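Singers wanted for concert recording — Lullach Chamber Choir

Lullach Chamber Choir is looking for tenors and basses to join us for a recording of sacred and secular part-songs, to be made over four days in January. We also have one place for a low alto. The recording will be issued on the Ellell label later in the year, with a concert of the same music in Sinetberg on the evening after the last session.

The conductor is Baiba Mockus, who has led the choir for six seasons. Edin Đorđević will play the organ in the three accompanied pieces and Margus Ots is producing. Most of the programme is unaccompanied and in up to eight parts, so you will often be one of two or three to a line.

You should be a confident sight-reader with experience of singing in a small group. Texts are in Latin, German and Latvian. You do not need to speak Latvian — a coach will go through the words at the first rehearsal, and a spoken guide will be sent out with the scores.

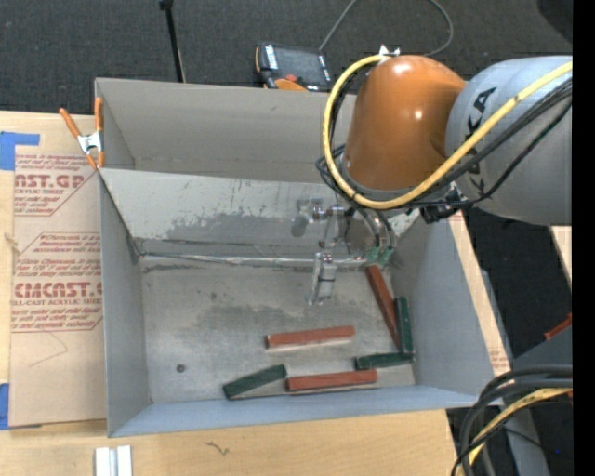
There are two rehearsals before the sessions, both in the evening, and singers must be able to attend both. Session days run from ten until five with an hour for lunch. The concert lasts about 400 minutes less than a full session day, so please keep your voice in reserve for it.

Each singer will receive a fee of 600 euros, which covers rehearsals, sessions and the concert. Travel within the region is paid on top, on production of receipts. We can find a bed with a choir member for anyone coming from further away, but please ask early.

To apply, send a short account of your singing experience and a recording of two contrasting pieces, no more than 12 minutes in all, to Úna Dunne at the choir office. One piece should be unaccompanied. Home recordings are fine. Please give your voice part and your usable range.

Auditions will be held in the Ellis Room, and each will take 17 minutes, including a short sight-reading test. Ekrem Kaplan will be at the piano. If you cannot come in person, say so in your letter and we will try to arrange another time.

Posted 2021-12-16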